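Setting up the Tarkow cell in Fetden, part 2: mount, hand views, tabletop
By Trinidad Insaurralde

Part 1 ended with the arm loaded and moving, and the manual would have you believe you can start running jobs from there. I wouldn't. The default cell file opens without errors even when half the numbers in it are wrong, so a clean load tells you very little. Set aside an afternoon and go through the steps below in order.

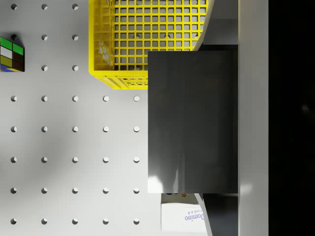
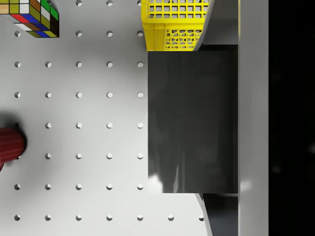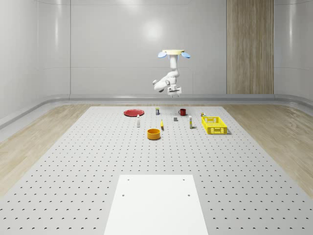

Renders of the simulated cell. First and second: close in at the gripper finger, with the yellow basket at the top. Third: the room, with the arm on its ceiling mount.

Before you start

Save a copy of the cell file under a new name. Fetden has an undo, but it forgets everything when you reload, and you will be reloading a lot. Turn off "auto-align" too. It is sold as a time saver, and so far it has cost me more time than any other checkbox in the program.

Step 1. Fix the ceiling mount

Open the room view and select the mount disc, not the arm. If you drag the arm, the program quietly adds an offset to the first joint and the mount stays where it was. It looks right on screen. Then every saved pose is wrong by the same amount, and you go hunting for a calibration problem that doesn't exist.

Type the position in by hand. Our mount had drifted 13 mm from the drawing, and no warning came up anywhere. Lock the mount once the number is in.

Step 2. Send the arm to its rest pose

Run the rest pose with the objects already on the table. The gripper should stop well above them with the fingers pointing down. Check it from the side as well as from the front, as a front view is very good at hiding a collision. The "clearance OK" light only checks the wrist housing. It ignores the fingers, which seems an odd thing to leave out.

Step 3. Set the hand views

These are the close views, and expect to dislike them. A finger covers a good part of the board and there's no setting that makes it go away short of hiding the finger, which defeats the purpose. You want the left edge of the finger sharp against the white board, and enough rows of holes in view to line things up by.

Look for glare near the lower left corner of the finger. Both of our close views have a bright spot there. The manual says reflections have "no practical effect" on detection. Maybe so. Indrek Dambrauskienė ran 156 picks with the finger material as shipped and 135 with a duller one, and the misses went down, but those are uneven batches and neither of us would bet money on the result. Try it on your own cell before you change anything for good.

Step 4. Check the tabletop against the hole grid

The holes are the only ruler you have. Pick one near a corner of the white pad in the room view, read its coordinates, then move over it and read them again from the hand. The two readings should match. If they differ, go back to step 1. Don't "correct" it in the hand settings, however tempting the slider is.

Step 5. Load the objects last

Basket, bowl, plate, mug, bottles, in whatever order you like. Let the physics settle, then save. If you save too early, things get stored slightly above the surface and drop every time you reload.

Watch the basket in particular. All those small openings make a heavy collision shape, and the "simplify" button turns it into a solid block. A solid block can't have anything put inside it. I lost most of a February morning to that button.

Step 6. Run it long enough to be bored

The manual suggests ten cycles. Our worst fault, a slow creep in the wrist joint, first showed on cycle 1,111, so I leave it going overnight and read the joint log in the morning. If the last rest pose matches the first, keep the file and make it read-only.

Part 3 covers grip force, where I have even less faith in the defaults.

Last edited 29 May 2019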